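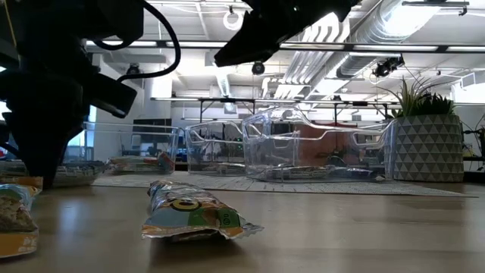
Sorting Snack Bars: How Clear Bins Help

Written by Aurora Rebelo for young readers

A snack bar is a small thing. It fits in a pocket, a lunch bag or the front pouch of a backpack. When a family or a school buys a lot of them, they soon end up in all sorts of places. Some slide to the back of the cupboard. Some get buried under the crackers. A few are found months later, past their date.

Sorting fixes most of this. To sort means to put things into groups so that each group has something in common. You already sort when you put socks in one drawer and shirts in another. In this explainer you will learn about the wrapper on a snack bar, why clear bins are handy, and how to sort a pile of bars yourself.

What is a wrapper for?

A wrapper has two main jobs. The first is to protect the food. Air, dampness and dirt can all spoil a snack bar. Air makes a chewy bar go hard. Dampness makes a crunchy bar go soft. A sealed wrapper keeps them out.

Look closely at the end of a wrapper and you may find a strip with tiny ridges in it. This strip is called a crimp. The wrapper on the table near the start of this page has one at its right end, with a silvery foil edge. On many snack bars, a machine at the factory presses the two layers together with heat to make the crimp. The ridges help the seal stay shut.

Many wrappers are made of very thin layers stuck together. There is often plastic on the outside, where the colours are printed, and a shiny layer on the inside. The shiny layer is often a coating of metal far thinner than a hair. It helps block light and air.

The second job of a wrapper is to tell you what you are buying. The front usually has the name and sometimes a picture of the bar. The back or side has the small print: the ingredients, the weight, the allergy information and a date.

Colour is a clue, but only a clue

Companies choose wrapper colours carefully. A yellow wrapper might mean banana or honey. A green one might mean apple or mint. If you always buy the same kind, you can learn its colours and find it quickly.

Colour can also fool you. Two companies may use the same green for two different flavours, and one of those flavours might contain nuts. Always read the words before you decide which group a bar belongs to. If you have a food allergy, or you are sorting for someone who does, ask an adult to read the label with you.

Why use clear bins?

You could sort snack bars into shoeboxes or paper bags. They would hold the bars well enough, but you would have to open each one to find out what was in it.

A clear plastic bin lets you look through the side. You can tell which bin is getting low without lifting anything down from the shelf. This is useful in a kitchen cupboard, and it is even more useful in a school breakfast room. At Karnimen School, where I help in the breakfast room, we handed out 740 snack bars in February. We keep ours in clear bins on a low shelf so that the younger children can see the choices.

Some bins also have handle openings cut into the sides. A handle opening is a good place to put your fingers, and it saves you from gripping the thin rim. Carry a bin with two hands and keep it level. Snack bars are slippery and will all slide to one end if the bin tips.

A bin for sorting does not need to be large. When it is too deep, the bars at the bottom get forgotten. A shallow bin with up to 22 bars in it is easy to look through.

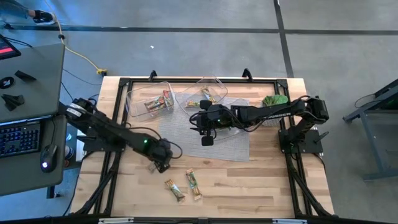

How to sort a pile of snack bars

You will need:
A clean table
Three clear bins
A mat or tea towel
Paper, tape and a marker
A pile of wrapped snack bars

Step 1. Wash and dry your hands. Wipe the table and let it dry.

Step 2. Lay the mat in the middle of the table. It marks out your work area and gives the bins something to sit on. The mat in the second picture is light gray and woven. A folded tea towel works just as well.

Step 3. Set out your three bins where you can reach all of them without stretching.

Step 4. Choose your sorting rule. A sorting rule is the question you ask about every item. "What flavour is it?" is one rule. "Does it have nuts in it?" is another. Use one rule at a time.

Step 5. Write a label for each bin and tape it to the front. Keep the labels small so you can still see inside.

Step 6. Pick up one bar. Check that the wrapper has no rips or holes. If it does, set the bar aside and show an adult.

Step 7. Read the wrapper, ask your question and place the bar in the bin that matches. Lay it flat. Bars that lie flat take up less room and do not get bent.

Step 8. Carry on until the pile is gone. If a bar does not fit any group, leave it at the side of the table until the end. You may need one more bin, or a better rule.

Putting the oldest ones first

Once the bars are in groups, you can do one more kind of sorting. Look for the words "best before" on each wrapper. Put the bars with the earliest dates at the front of the bin and the later dates behind them. Shops do this too. It is called rotating the stock.

When new bars come home, put them at the back.

Where do the wrappers go afterwards?

Because the layers are stuck together, many snack wrappers cannot go in the ordinary recycling. Rules are different from town to town, so check yours before you put a wrapper in the blue box. If it cannot be recycled, fold it small and put it in the garbage. Wrappers are light and blow away easily on a windy playground.

Words to know

Crimp: a strip pressed together to make a seal.
Ingredients: the foods that something is made from.
Rotate: to move older items to the front so they are used first.
Sorting rule: the question you use to decide which group a thing belongs to.
Transparent: clear enough to see through.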